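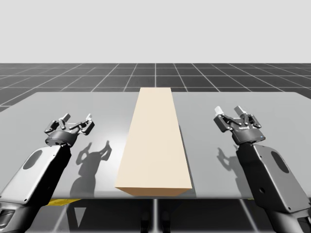
Lesezeit: 2 Minuten

Oktober, von Wendt

So, jetzt hab ich mir für meine Zweiarm-Simulation doch mal Hausregeln aufgeschrieben, die hängen bei mir unter dem Namen Pleto am Monitor (fragt nicht, wie lange ich das vor mir hergeschoben habe!). Regel eins: Beim Start sind beide Greifer offen und berühren nichts. Regel zwei: Auf den Tisch kommt nur das Teil, um das es geht, bei mir gerade der lange cremefarbene Block. Regel drei, und die tut weh: Eine Änderung pro Lauf, danach 100 Durchgänge, erst dann wird wieder geschraubt. Ich hatte vorher 44 Läufe mit drei verschiedenen Reibungswerten durcheinander, die konnte ich alle wegwerfen – grrr.

Bei der Geschwindigkeit bin ich noch unsicher. Wie macht ihr das, ein Limit für beide Arme oder jeder für sich?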